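What Is a Eulogy, and Do I Have to Sit Still for It?

A eulogy (say YOO-luh-jee) is a short talk about a person who has died. Somebody who knew them stands up at the funeral and tells everyone what they were like. The word comes from old Greek and means "good words," so the part about how Grandpa cheated at checkers has to be told kindly.

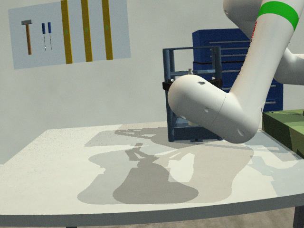
A white robotic arm over a white worktable.

Most eulogies last between 3 and 16 minutes. The long ones are usually given by uncles. There's no law about who gets to speak. It can be a daughter, a neighbor, a boss or a best friend, and kids can do it too if they want to. If they don't want to, that's fine, and no grown-up should push. 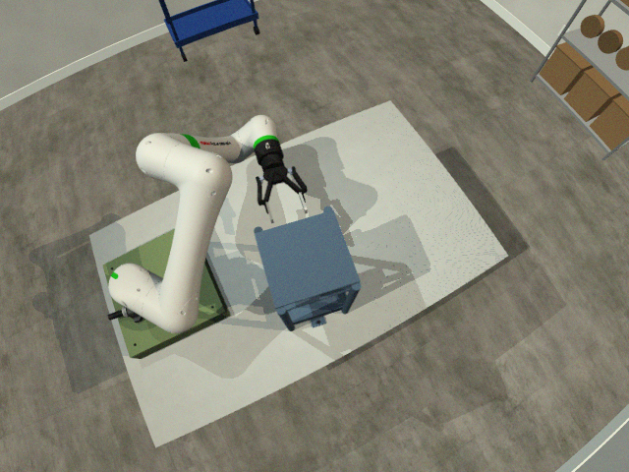
What goes in it? Small things work better than big ones. "She was a wonderful person" could be about anybody. "She kept over 20 jars of buttons and knew which coat each one came from" could only be about her.

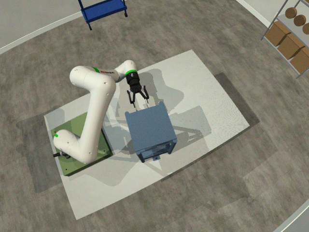

Isla Laing remembers that she giggled all the way through the one for her great-aunt, who lived to be 77, and worried for a week that she'd been rude. She hadn't. The story was about a goose in a bathtub, and it was meant to be funny. People laugh at funerals quite a lot, often while crying, and it makes a mess of their tissues.

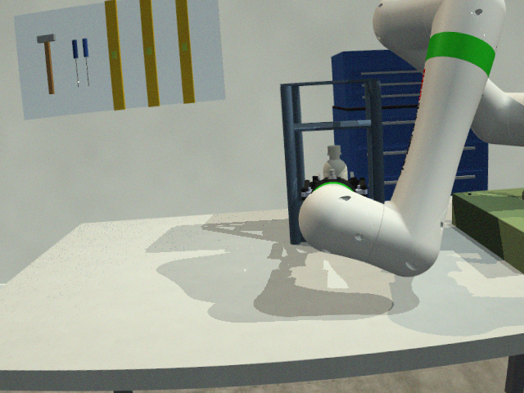
Sometimes the speaker has to stop for a bit. You don't need to do anything about that. Everybody waits, somebody coughs, and then the talk goes on. And yes, you should try to sit still, but wiggling your toes inside your shoes is allowed.

More for curious kids
What does a pallbearer carry?
Why do people send flowers?
Who writes the words on a headstone?
What is a wake?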